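Visit notes: gripper day at Isgate

2021-01-28

Isgate opened its test lab to outside groups for one day, and I went along with Mizanur Gazi from our controls team. We had gone mostly to look at grippers. We are choosing one for a mobile base that has to open cupboards and drawers, and the three on our list were all going to be running in the same building.

The lab is on the second floor, over a loading dock. Sign-in took a while. Each group was kept to four people and got its own slot at each station, so there was little waiting once we were in. Jamshid Rezaei, who manages the lab, took us around.

The first station had the Kuhlmann parallel gripper on a bench arm. It is a heavy, simple unit with flat jaws. The operator had it pull a steel drawer open and shut, and then turned down the force setting until it slipped. We asked to see it on a round bar, and the flat jaws did worse there, as you would expect. Kuhlmann sells a grooved jaw insert for this, but there was not one on site. The controller box is large and has to be mounted off the arm, so that counts against it for us.

Next was the Zernel, a two-finger gripper with soft pads. It held a curved handle well at low force. Mizanur tried it by hand from the teach pendant and liked the response. The pads need to be replaced after 1000 cycles according to the station sheet, and changing one means taking out four small screws. I would want to see how that goes with gloves on.

The third station was a desk with two monitors. Isgate does the first round of its comparisons in simulation and only moves the better settings to hardware. The task we saw was cabinet doors, with the Clerkel gripper model loaded. Each batch is 600 attempts with the door style, the handle and the start position changed between them. Jamshid stopped the playback in a few places so we could look at where the gripper was touching.

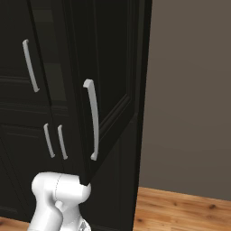

Image: Isgate test lab, cabinet door task, simulation

The point he wanted to make with this one was about contact. The large bar handle is near one edge of the door, and the fingertip is at the bottom corner, not on it. Their scoring used to look only at how far the door had moved, so contact at an edge or a corner could earn as much as a grasp on the bar. They now log contact on the handle and contact on the panel as separate numbers. Mizanur asked if they throw out the panel contacts. They do not, but the two kinds go in separate columns when grippers are compared.

We talked for some time about whether corner contact is worth having at all. My view is that it is fine for a door that is already open a little, and no good for a shut one. Jamshid said that finger shape matters more for this than grip force does. Rounded tips tend to slide along an edge, and the Kuhlmann flat jaws catch on it. He has asked Clerkel for a narrower tip and expects a sample in April.

Dark, glossy cabinets came up as well. Their depth cameras have trouble with black gloss doors on the real rig, and the simulated camera did not show the problem until they added noise to it. They now run every batch twice, with clean depth and with noisy depth. We should copy that, and it would not take much work on our side.

After lunch we saw the real Clerkel on an arm, with a kitchen door screwed to a frame. It ran 18 pulls for us and we wrote down the force readings. It was slower than the Zernel to close, and the wrist cable has to be tied back or it rubs on the housing. The controller is the smallest of the three and plugs straight into the arm.

For our own list, I would drop the Kuhlmann on controller size and ask for loan units of the other two. Mizanur is writing to Zernel about pad life. Isgate will send us the door set and the scoring script once we return the signed form.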